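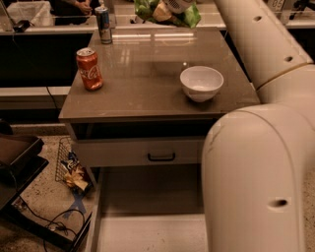

Bras robotisé blanc au poste de rangement : table à tiroir, deux canettes et un bol blanc.

Brokadville – Garrido ouvre un programme d'achat groupé de bras robotisés pour les tâches de rangement

Garrido, société d'ingénierie spécialisée dans l'équipement des services hôteliers et des résidences, annonce l'ouverture en janvier d'un programme d'achat groupé de bras robotisés. Le programme, baptisé Ponavari, s'adresse aux établissements de taille moyenne qui souhaitent prévoir cette dépense dans leur prochain budget sans mener seuls une consultation de fournisseurs.

Le premier groupement réunira 20 établissements. Chacun signera un engagement d'achat ferme après une période d'évaluation, avec un prix identique quel que soit le nombre de bras commandés. L'acompte est fixé à 20 % du montant total. Le solde est réglé à la mise en service.

Le cahier des charges de Ponavari part des gestes demandés au personnel d'étage et de cuisine : ouvrir un tiroir, saisir un objet, le déposer, refermer. Les essais se font sur du mobilier courant, avec des articles de tous les jours. Les canettes et la vaisselle ont une forme régulière et se prêtent bien à un chiffrage. Les produits souples demandent plus de réglages, et le cahier des charges leur consacre un lot séparé.

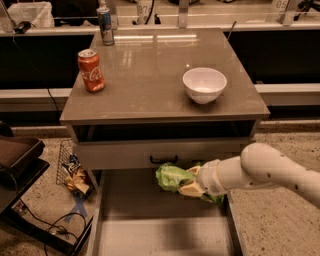

Ce lot porte sur les aliments frais, les sachets et le linge. Les candidats fournisseurs devront indiquer le type de doigts proposé, leur durée de vie annoncée et le prix des pièces de rechange. Garrido demande aussi que le remplacement d'une pince puisse être fait sur place par le personnel technique de l'établissement.

Chaque modèle retenu passera une série de 100 cycles par tâche. Les relevés seront remis à tous les membres du groupement, y compris pour les modèles écartés.

Un budget présenté en 4 postes

Les établissements recevront un modèle de plan de financement qui distingue l'achat du bras et de sa pince, l'aménagement du poste, la formation et la maintenance. Le câblage et le marquage au sol relèvent de l'aménagement et doivent être chiffrés à part – ces lignes sont souvent absentes des premiers devis. Le modèle peut être utilisé pour un achat comptant ou pour une location avec option.

Les livraisons seront assurées depuis l'entrepôt de Loden. Les établissements qui ne disposent pas d'un local adapté pourront demander une visite préalable, facturée séparément et déduite du solde en cas de commande.

Les dossiers d'inscription sont disponibles sur demande auprès du service commercial de Garrido, à Brokadville. Ils comprennent le cahier des charges, le modèle de budget et le projet de contrat.

À propos de Garrido
Garrido conseille les hôtels, résidences et cuisines collectives dans le choix et l'installation de leurs équipements. La société est implantée à Brokadville et dispose d'un entrepôt à Loden.

Contact presse : service communication de Garrido, Brokadville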